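### 3.2 Collection of demonstrations

All demonstrations were given by remote control. The operator sits at the Zota station, which is placed outside the reach of the arms, and moves a pair of handles. The motion of each handle is sent to one arm, and a trigger on the handle opens and closes the gripper. In April we also tried guidance by hand, where a person holds the wrist of the arm and leads it through the task. This gave smoother paths in free space, but the person's own arm often blocked the view of the object just before the grasp. We therefore decided to use remote control for the whole data set, and the hand-guided recordings are not part of the results in Section 4.

We collected 600 demonstrations with 5 operators. Two of them, Chia-hao Hsieh and Teresa Wróbel, had used the station before. The others had one afternoon of practice, and their practice runs were not kept. Each operator received the task as one written sentence, for example "put the spatula in the bowl", with no instruction about which side to approach from or where to hold the object. We wanted the differences between people to stay in the data, although this made the training harder, as we discuss later.

A demonstration starts when the operator presses the pedal and ends when he or she releases it. Attempts with a dropped object were kept if the operator recovered without help. We removed 64 demonstrations after review. The most common reason was a delay in the video link – the operator then corrected a motion that was already finished, and the arm swung back and forth over the target. Raili Tuominen and Chak-lun Fu did the review separately and then compared their lists. When they did not agree, the demonstration stayed in.

### 3.3 Views and objects

The policy receives images from a wrist camera and from a camera which looks over the table. For the operator both views are shown next to each other on one screen. In our first version the wrist view was small, and the operators asked for a larger one, especially for cups and cutlery. Objects were taken from normal household stock, and we did not fix markers on them. Between demonstrations they were moved by hand to new places without a template, so some layouts are crowded and some are almost empty.

**Figure 3.** Work at hand. (a) Wrist view of a mug grasp at the rim. (b) Table view with the gripper open over the workbench. (c) Table view with a spatula held in the gripper.

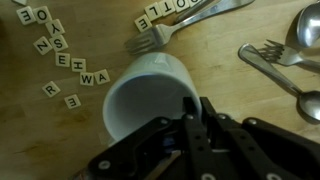
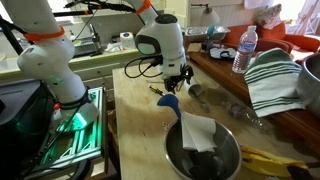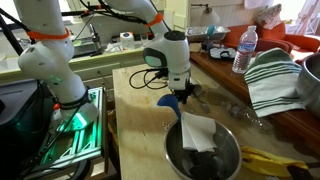

Choice of the contact point was the largest source of variation between our operators. For an object that stands upright, most of them came straight down from above and we saw little disagreement. For an object lying on its side the habits were very different. In Figure 3(a) both fingers reach into the mouth of the mug and press at the inner lower part of the rim, while other operators preferred to take the body from outside. The two strategies need different wrist angles, and a policy that averages them will touch the rim with the back of a finger. Long tools brought another difficulty. The spatula in Figure 3(c) points down toward the bowl, and a small error at the wrist becomes a larger one at the blade. Chun-yin Kuo suggested to label each demonstration with its contact point, and these labels are used as an additional input in Section 3.4.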